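Sasura Cell Simulator: Set-up Guide
Section 4. Recovering from a stop with the arm off its start pose

Applies to the ceiling-mounted arm in the tabletop sorting cell. Read this section before you clear fault 1503 (wrist path blocked). In June we had several reports of the arm swinging through the tabletop items on the first move after a reset. The cause was a stale start pose left in the session file. The steps below replace the old "reset and run" procedure.

CAUTION: Do not send the recovery log to a physical cell until step 9 is complete. The Matard controller will replay the last saved pose at full speed.

Before you start

1. Pause the session. Leave the physics clock stopped.
2. Open the Oteck fault list and write down every code shown. Code 1503 often comes with code 282 (gripper view lost). Clear 282 first.
3. Set the speed limit to 70 percent or lower.

Check both views

4. Open the gripper view. If the fingertips show only at the edge of the picture and the tabletop is out of sight, the gripper is turned away from the work. Do not use Auto Home from this position.
5. Open the room view and find the arm. Look at the gap between the end effector and the tallest item on the table. Turn the view if the elbow hides part of the table.

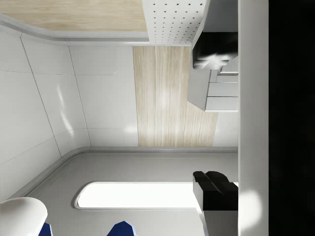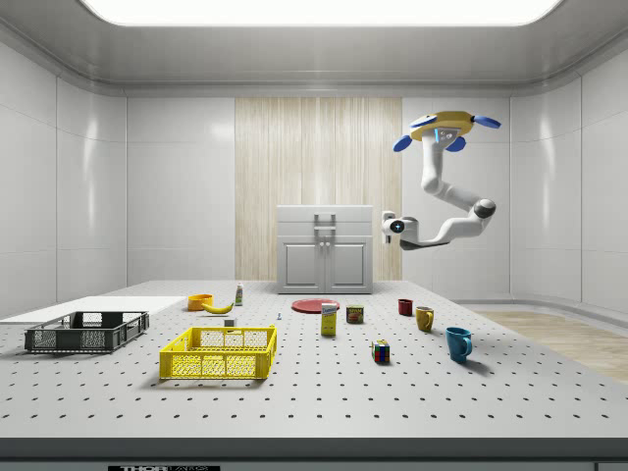 Figure 4-1. Gripper view (first) and room view (second), same cell.

Move the arm clear

6. Select Jog, then Joint. Raise the elbow before you turn the wrist. Turning the wrist first can bring the fingers down among the mugs and crates.
7. Jog the wrist in small steps until the tabletop fills the gripper view. Stop if 1503 comes back, and reverse the last step.
8. Select Save Pose and give the pose a new name. Do not overwrite the default start pose.
9. Open the session file and confirm that the start pose line shows the new name. Restart the clock and run one empty cycle with the gripper open.

NOTE: If an item was moved during the fault, use Restore Items before step 9. Restore Items does not move the arm.

If the fault returns

Save the log and send it to Aba Quansah at Asamoah support with the session file and both views. Sites using the older Matard controller should write to Nii Lamptey.

Section revised April 26, 2025.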